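Forum Sindidex > Fabrication et bricolage > Robotique à la maison

Pince tenue à la main : le revêtement des doigts se déchire

Question posée par atelier_hindby

Bonjour à tous,

Je vous prie d'excuser mes fautes, le français n'est pas ma langue maternelle. Je construis une pince à deux doigts que l'on tient à la main, dans un petit atelier partagé. La caméra est fixée au-dessus des doigts et regarde vers l'avant. Plus tard je voudrais monter les mêmes doigts sur un bras, mais pour le moment je fais tous les essais à la main, sur la table.

Mon problème est le revêtement. J'ai collé une bande souple sur le bord supérieur de chaque doigt et une matière plus lisse sur la face intérieure, celle qui touche l'objet. Après 200 prises environnantes de toutes sortes (gobelets, boîtes, rouleaux), la bande du doigt gauche est déchirée et elle se décolle. Le doigt droit est un peu usé aussi, mais beaucoup moins.

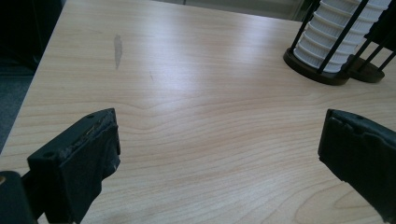
Les deux doigts ouverts au-dessus de la table. À gauche, le bord abîmé.

J'ai utilisé la colle contact Fledis, avec 30 minutes de séchage avant de presser. Les faces intérieures tiennent encore, elles font seulement quelques plis.

Mes questions sont les suivantes :

1. Est-ce que je dois remplacer seulement la bande, ou refaire aussi la face intérieure ?
2. Pourquoi un seul côté s'use-t-il si vite ?
3. Quelle matière conseillez-vous pour un usage fréquent ? Je ne veux pas rayer le bois, la table appartient à tout l'atelier.

Je vous remercie d'avance pour votre aide.

3 réponses

Réponse de vass_mecanique (réponse acceptée)

Bonjour,

Pour la question 2, regardez d'abord l'alignement. Fermez la pince lentement sur une feuille de papier, puis tirez la feuille vers le haut. Si elle part facilement d'un côté, les deux faces ne sont pas parallèles et un doigt travaille plus que l'autre. Vérifiez aussi votre geste : avec une pince tenue à la main, on approche souvent l'objet du même côté, et le bord de ce doigt frotte sur la table à chaque fois. Chez moi c'était exactement cela.

Pour la question 1, je ne toucherais pas aux faces intérieures si elles tiennent. Les plis ne gênent pas pour un gobelet. Ils gênent pour une carte ou une pièce très mince, dans ce cas il faut retendre.

Pour la bande, enlevez tout, y compris les restes qui sont accrochés au doigt. Passez un chiffon avec de l'alcool, poncez légèrement, puis collez une bande neuve qui descend de 10 mm sur la face extérieure. Une bande qui s'arrête juste sur l'arête se soulève toujours par là. Laissez la nuit entière sous un serre-joint, 30 minutes me semblent courtes avant de s'en servir.

Si vos doigts ont un trou sur le dessus, vous pouvez aussi maintenir la bande avec une vis à tête plate et une rondelle. Ce n'est pas très joli mais la réparation dure plus longtemps.

Réponse de lulu_imprime

silicone !! la mousse c'est pour les fenêtres

Réponse de copeaux_du_soir

Je ne suis pas d'accord avec le silicone sans précision. La plupart des colles ne prennent pas dessus – il faut une colle faite pour cela, ou bien couler le doigt directement dans un moule. Pour une table en bois je prendrais plutôt un caoutchouc fin, découpé au cutter. Il laisse parfois une trace sombre, faites un essai sous le plateau avant.

Commentaire de atelier_hindby

Merci beaucoup. J'ai fait le test de la feuille dimanche : elle sort sans effort à gauche et elle reste bloquée à droite, donc l'alignement n'est pas bon. Je vais mettre une cale sous le doigt gauche et refaire la bande avec le retour de 10 mm. Pour la vis, je dois d'abord vérifier le diamètre du trou.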